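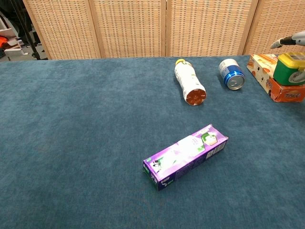 Anežka Sokol hat nach dem vorigen Beitrag angemerkt, eine Studiengruppe solle zuerst einen einzigen Gegenstand zuverlässig greifen, bevor sie sich mit mehreren befasse. Der Einwand ist berechtigt und wurde in der Sitzung vom 18. August 2023 ausführlich besprochen.

Die Projektgruppe Ploltent hat sich dennoch für gemischte Aufbauten entschieden. Dose, Flasche und Schachtel stellen unterschiedliche Anforderungen an den Greifer, und die Wettbewerbsordnung von Mitbridge verlangt in der Endrunde ohnehin eine Auswahl haushaltsüblicher Verpackungen, deren Lage vorab nicht bekannt gegeben wird. Liegende Flaschen gelten dabei als zulässig.

Seit April sind nahezu 2000 Greifversuche protokolliert worden. Die Auswertung obliegt zwei Studierenden des vierten Semesters, die ihre Ergebnisse in der Seminararbeit darlegen werden. Als Schwierigkeit gelten nach wie vor gestapelte Gegenstände: Wird der obere seitlich gefasst, kann sich der untere verschieben, und die hinterlegte Position trifft nicht mehr zu.

Der Unterzeichnende wird die Protokollvorlage bis zur nächsten Sitzung um ein Feld für die Ausgangslage ergänzen. Rückmeldungen hierzu werden in den Kommentaren gern entgegengenommen.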